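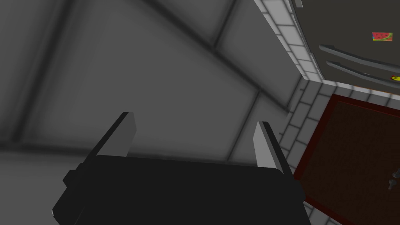
*Open gripper in the simulated kitchen, with the refrigerator and a cabinet door to the right.*

Do you cook at home, even badly, and would you like to help us find out how people teach a robot to do kitchen work? The Grallden study is looking for 28 participants to steer a simulated two-armed robot through ordinary kitchen jobs, starting in February. You don't need any background in robotics or programming, and we would be especially glad to hear from people who have never touched a game controller in their lives.

**What the study is about**

Last year our group, led by Constanza Cáceres, collected 900 demonstrations from people who already knew the system well. A control policy trained on those runs did nicely on the jobs it had seen and then got into trouble as soon as an object was moved a little way along the counter. Benjamín Núñez went back through the recordings and noticed that our experts all reached for things in nearly the same way, because they had learned the same habits from each other (Benjamín included, as he is the first to admit!). We'd now like to know whether demonstrations from newcomers, with all their detours and second tries, make for a robot that copes better with change.
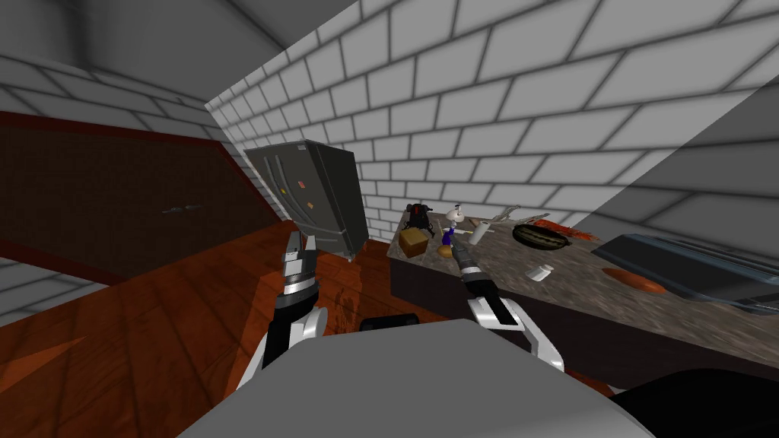
Every session takes place in this one kitchen, but the jobs and the starting positions vary. You might be asked to move a bread roll, bring the frying pan closer to the edge of the counter, or open the refrigerator. Some jobs need only one arm and some need both. You will work with a pair of hand controllers while Thaís Brito or Noboru Ebihara sits with you, and there is a slow, friendly practice period before anything is recorded. Dropping things is fine. We keep those runs too, and they are often the ones we learn the most from.

**What we ask of you**

- 4 visits to the Fidell building, each lasting 90 minutes, with a break whenever you want one
- Age 18 or over, and comfortable following spoken instructions in English
- A short questionnaire after each visit

Glasses are no problem, and left-handed people are very welcome. If looking at a tilted or moving view on a screen tends to make you queasy, please tell us beforehand and we'll talk over whether the study suits you.

**What you get**

You receive a $16 gift card for every visit you complete, plus coffee and something sweet. We record the robot's movements and your controller inputs, and we don't record your face or voice. You may stop at any point, and you keep the cards for the visits you've done.

**How to sign up**

Write to Cristóbal Ulloa at the Cendiler front desk, or stop by in person between 10 a.m. and 3 p.m. Let him know which hours suit you and whether you'd need the ground-floor room. He will send you the consent form to read at your leisure, and he's happy to answer questions long before you decide anything.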